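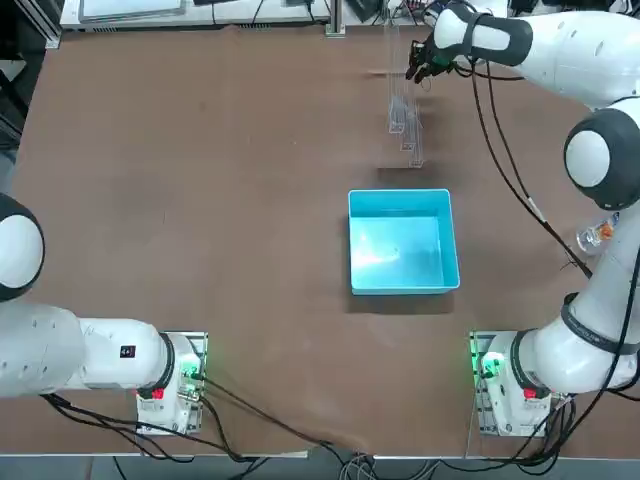 Large work table with the turquoise bin and clear rack.

Helgate Workshop — Opening Checklist, Ground Floor
Walked by Orla Lenihan, Fri 11 January

Building put up in 1965, 349 square meters on this level. Comments are mine unless marked. Please read the ones with OPEN next to them before Monday's crew comes in.

EXITS AND WALKWAYS

Front door opens fully, closes on its own — OK
Rear door to loading dock — OK. The new push bar is wonderful! One hand, hardly any effort, and it latches every time. Well done to whoever picked it.
Side door by the paint store — OPEN. Bottom bolt drags on the sill. It opens, but you have to lift as you push, and I don't want anyone learning that in the dark.
Yellow floor lines visible — OK, a bit thin by the sink. Repaint in June with the rest.
Stairs, handrail tight — OK
Stairs, nosings — OK on all but the third step up, where the strip is lifting at the left. Taped for now. OPEN.

FIRE

Extinguishers in place and pins sealed — OK, all 3
Inspection tags current — OK
Extinguisher by the kitchen has a clear space in front — OK, and what a change from last time. The stacked chairs are gone.
Alarm panel showing normal — OK
Call point test — OK. Bell heard in the restroom with the fan on, which I was very pleased with.
Emergency lights — OPEN. The one over the rear door fades too soon. Tsao are sending a battery, order 1339.

BENCHES AND TABLES

Tops sound, no splinters or raised screws — OK
Legs level, no rocking — OK on the long bench. The short one has a folded card under one foot again. Card removed, foot adjusted, all steady.
Small parts in bins, bins emptied at close — OK
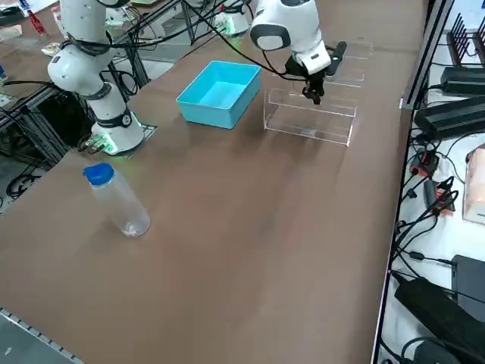
Tabletop with the light-blue bin, empty.

Light-colored bins are so much easier to check than the old black tubs. You can spot a stray washer from the doorway. I'd love to see them on every bench by summer.

Vises open and close freely — OK, lightly oiled
Stools — one with a split seat, taken out of use and labeled. OPEN.

ELECTRICAL

Wall outlets, covers whole — OK
Outlet tester run on north wall — OK
Outlet tester run on south wall — not done, shelving in the way. OPEN. I'll bring a second pair of hands.
Extension reels fully unwound before use — sign is up, please follow it
Panel cupboard unlocked, nothing stored inside — OK. One broom, moved.

CLEANING AND FIRST AID

Zolex floor cleaner, label readable, cap on — OK
Clalico hand soap, both dispensers — OK, topped up. It smells of oranges and I'm a fan.
Eyewash bottles in date — OK
First aid box — short on medium gloves and the wide bandages. On the shopping list.
Accident book on its hook with a pen that writes — OK

Still open: side door bolt, stair strip, rear emergency light, stool, south wall outlets. Initial beside each one on the board when it's fixed.

O. Lenihan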